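Larkura Table – fiche de données

Version 2, mise à jour le 14 novembre 2024

Présentation

Larkura Table est une petite collection d'images sur la mise de table du petit déjeuner. Chaque enregistrement montre un couvert pour une seule personne : un set, une assiette, des couverts, une tasse, et selon les cas un plateau avec du pain. La collection a été préparée pour étudier comment les objets sont placés les uns par rapport aux autres, et quelles variations restent acceptables pour une table que l'on appelle « mise ».

La collection contient 195 enregistrements, répartis en 18 dispositions. Une disposition est définie par la place des objets sur le set et autour du set. La couleur ou le décor de la vaisselle ne change pas la disposition.

Contenu de l'archive

Le dossier « images » contient les vues de la table. Le dossier « notes » contient un fichier de texte pour chaque enregistrement, avec la liste des objets et leur position. Le fichier « dispositions.csv » donne le nom de chaque disposition et une phrase courte qui l'explique. Le fichier « vaisselle.csv » est un inventaire ; il existe seulement en français pour le moment.

Les objets

Le set de table est bleu foncé avec de grandes lettres imprimées, un peu plus claires ou plus sombres selon la lumière. Nous avons gardé ce set malgré les lettres, car elles permettent de voir dans quel sens il est posé. Dans les notes, le champ « sens_set » prend la valeur « droit » ou « tourné ».

L'assiette est carrée, de couleur crème, avec un filet doré sur le bord et un décor de feuilles et de petites fleurs. Elle porte dans l'inventaire le nom Bolamell. Le décor n'a pas de haut ni de bas bien clair, donc l'orientation de l'assiette n'est pas annotée.

La fourchette, le couteau et la cuillère ont un manche décoré. La tasse est blanche, avec une anse. Les aliments sont des jouets : un bagel et des tranches de pain de mie. Ils sont présentés sur un plateau rose.
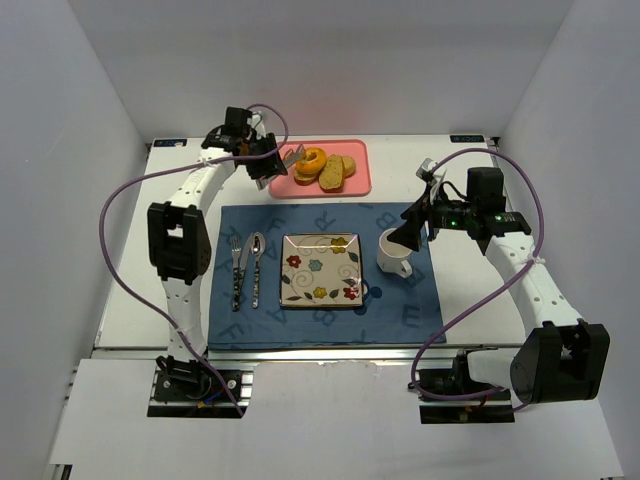
Pourquoi le couteau n'est-il pas toujours à droite de l'assiette ?
Parce que la collection ne suit pas une seule tradition. Dans plusieurs dispositions, les trois couverts sont regroupés à gauche, dans l'ordre fourchette, couteau, cuillère. Pour garder seulement la mise de table classique, il faut filtrer sur le champ « style » avec la valeur « classique ».

Règles d'annotation

La gauche et la droite sont toujours données du point de vue de la personne qui mange, assise devant l'assiette. L'avant de la table est le côté de cette personne. Un objet est noté « sur le set » si sa base est posée entièrement sur le tissu ou la matière du set ; s'il dépasse, on écrit « à cheval ».

Pour la tasse, on note aussi la direction de l'anse : avant, arrière, gauche ou droite. Quand l'anse est entre deux directions, on choisit la plus proche. Pour le plateau, on note les aliments présents, mais pas leur ordre. Une tranche appuyée contre un autre objet est quand même comptée comme présente.

Limites connues

Il y a peu de variété dans la vaisselle. Le modèle d'assiette Mocanu, annoncé dans la première version, n'a pas été retenu. Les verres et les serviettes sont absents de toutes les dispositions. Environ 3 fichiers de notes ont encore une erreur dans le champ « anse » ; la correction est prévue.

La collection n'est pas adaptée pour apprendre à reconnaître de vrais aliments.

Changements depuis la version 1

Les dispositions ont reçu un nom à la place d'un simple numéro. Le champ « sens_set » a été ajouté en août. Les notes ont été relues en entier et le vocabulaire est maintenant le même partout (« tasse » et jamais « mug »).

Citation

Merci d'indiquer : Larkura Table, version 2, projet Clondham.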